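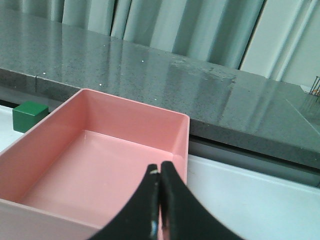 1/ Okay so it's been a little over a year of me trying to learn Portuguese (the Portugal kind, not the Brazil kind, I'll get to that) and a bunch of you asked how it's going. Thread! The short answer is I can order lunch and I still can't follow a phone call. Also I quit paper flashcards, all of them, and I keep feeling like I forgot to do my homework.

2/ Why Portuguese: my husband's grandmother lives outside Guimarães and she's a very funny woman, I'm told. At the table everybody laughs and then somebody turns to me and says "it's hard to translate." I got tired of "it's hard to translate."

3/ I started with Ciline because it was free. It's fine! It's good for verbs. But the voices are all Brazilian, so I showed up last February saying everything with these big open vowels and his grandmother patted my hand and asked if I'd been watching soap operas.

4/ European Portuguese eats its vowels, is the thing. You learn a word on paper and then you hear it and half of it is gone. "Telefone" comes out like "tlfon." I listened to the same weather report nine times and the only thing I got was "Porto."

5/ What helped: Ronaldo Vasconcelos. He teaches a Portuguese night class at the Skuvwood library, 22 bucks a session, and he will not speak English to you after the first ten minutes. I hated it for a month. I cried in my car once. Best money I've spent.

6/ His big rule is learn whole chunks. Don't learn "ficar," because ficar means to stay and to become and to be located and to keep and I don't know what else. Learn "fica ali" (it's over there). Learn "fiquei com fome" (I got hungry). Your mouth remembers the chunk and you sort out the grammar later, or never, in my case.

7/ My husband thinks this is cheating. My husband grew up with it and can't explain the subjunctive to me either, so.
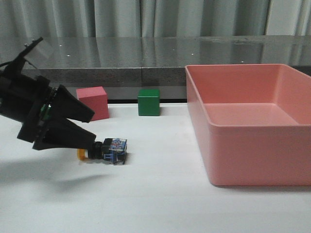
8/ Flashcard numbers, for the nerds: 2,701 cards when I moved everything over to the computer. You know how many I can use in a real sentence without stopping? Maybe the first 1,000, and that's on a good day after coffee. A lot of the rest are fish. I don't know why I learned so many fish.

9/ Things I said wrong out loud to real people: told the man at the bakery I was married (casada) when I meant tired (cansada). He congratulated me. Called my mother-in-law's soup "esquisita," which I figured was "exquisite." It means weird. She still brings it up.

10/ At the dentist over there I panicked and read words off the wall. There was a Udent poster behind the chair and I read the whole thing out loud, slowly, with feeling. The hygienist said "muito bem." I rode that high for a week!!

11/ Aoife Fahy from my old book club is learning Irish and we do a thing where we text each other one sentence every night, no dictionary. Hers are beautiful. Mine are like "the dog is under the big table and I am angry." We've kept it up 43 nights in a row though.

12/ If you're just starting: get your ears going way before you think you're ready. Kids' radio, soccer commentary, whatever. I did a whole year of reading and I'm still paying for it. And pick your country's accent EARLY, please, learn from the soap opera lady.

13/ We go back in the fall. Goal is one joke at the table. I have to understand it while it's being told, no asking after. I'll report back.

14/ Someone in the replies is asking about the subjunctive. No.

Posted 6/12/18

More threads
My terrible first attempt at bacalhau
Songs I use for listening practice (updated)
Packing for Portugal with one carry-on
Books we read and didn't finish

Contact | Copyright 2018, all rights reserved | Back to top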